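Workshop tips from a robot club that meets at a kitchen table

I've been running our after-school robot club for a while now, and most of what I know about keeping the peace (and keeping track of the screws) came from doing it wrong first. A few parents have asked me to write the tips down, so here they are, in the order I thought of them. If you've got a student project taking over your own house this January, help yourself!

Start with bins, and buy them before you buy anything clever. I like open-topped ones with a thick rim, the kind that join together side by side, because a single loose bin gets shoved across the table the first time a gripper comes down a bit low. Joined bins are heavier as a group and they stay put much better. If yours still wander, cut a strip of rubber shelf liner and lay it underneath. Double-sided tape works too, but it's a pain to get off stone and I don't recommend it on anything you have to look at every day.

Pick one color for all the bins and let the parts be the bright, different thing. We used to have rainbow bins with rainbow bricks in them and the kids could never agree whether green bricks went in the green bin or the bin that happened to be closest. Now the bins match and the bricks decide. Greens together, yellows and oranges together (we gave up arguing over where yellow stops), and a spare bin for whatever the sorting task needs that day.

Our sorting task is for the Andarard challenge, which is a small thing between clubs in our area, and it's perfect for beginners. The robot picks up a brick, drops it in a bin, and goes back for another. Sounds like nothing, right? We spent most of the fall on it.
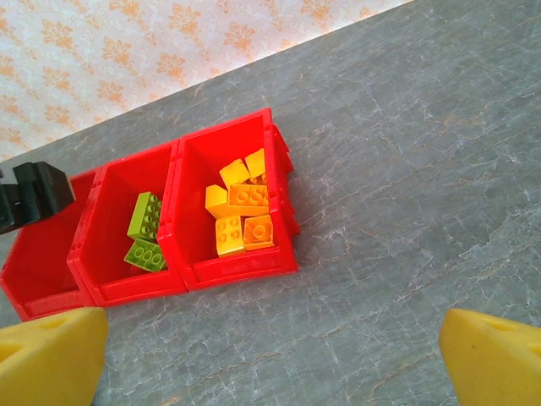
Big chunky bricks are the way to go for a first season. The small ones look more impressive but they slip, they roll under the fridge, and they find bare feet. With the big ones the kids can see from across the table whether a pick was good or sloppy, and you can wash the whole lot in the sink with dish soap. Do wash them! Sticky bricks don't let go when the gripper opens, and you'll have a roomful of eleven-year-olds rewriting perfectly good code when the trouble was jam.

Speaking of sticky, wipe the gripper fingers too. A damp microfiber cloth, then a dry one. No spray cleaner near the arm, please. I spray the cloth over by the sink and walk it back.

Next, light. Sun coming in on a shiny tabletop is lovely for breakfast and awful for a camera. Our team lost a good chunk of one afternoon when yellow and orange kept swapping places in the color readings, and it was Abena Akpalu, one of our oldest students, who finally wrote down the time of day next to every test run. Once she did that the pattern jumped right out. So now we do the color work after 4:30, or we pull the shade and use a desk lamp. A white pillowcase clipped over the window also does a pretty decent job, and it costs you one pillowcase.

If you're working on marble or any other stone, put felt pads under the feet of whatever you set down. I was strict about this from day one, and I still have a scratch by the wall that I'm not going to discuss. Clamps want a scrap of cardboard or an old mouse pad between the jaw and the stone. Tighten by hand, wait a minute, tighten again. If you need a wrench, your clamp is too small.

For marking where things go, use painter's tape and put it on the table at the corners of the bins. Just little L shapes. When somebody bumps the row (somebody will), you slide it back to the tape and carry on with your program as it was. Asuka Nakajima, who coaches the team at Vernholm, draws hers with a washable marker on a plastic placemat and rolls the whole thing up at the end. I've stolen that for our away days and it's great.

A word about money. Our season budget was $1,299 and I was sure the arm would eat it, but the bits and pieces are what got us. Cable ties, extra fasteners, a second power strip, snacks. Keep an envelope for receipts and tape it inside a cupboard door.

Cables deserve their own paragraph. Run them off the back of the table and leave a loose loop where the arm needs to reach, then have a student move the arm slowly to its farthest point while another one watches the cord. If it goes tight, fix it before you run anything at speed. Bread bag clips make nice labels, by the way. Write on them in permanent marker and snap them on next to the plug.

We keep a notebook, a real paper one, and every run gets a line in it: who ran it, what changed, what happened. We're up to 2,670 lines! The handwriting is terrible and I wouldn't trade it. When the laptop died a week before our practice meet, the notebook got us going again by suppertime.

Cleanup takes 5 minutes if you start it on time and half an hour if you don't. I set the oven timer. Power off first, then hands in. Bricks get a quick look for cracks, the tape stays down, and the bins get tipped out and wiped so there are no crumbs in the corners. An old toothbrush is good for those.

Next time I'll go through how we store the arm between meetings, which involves a cake carrier and quite a lot of bath towels.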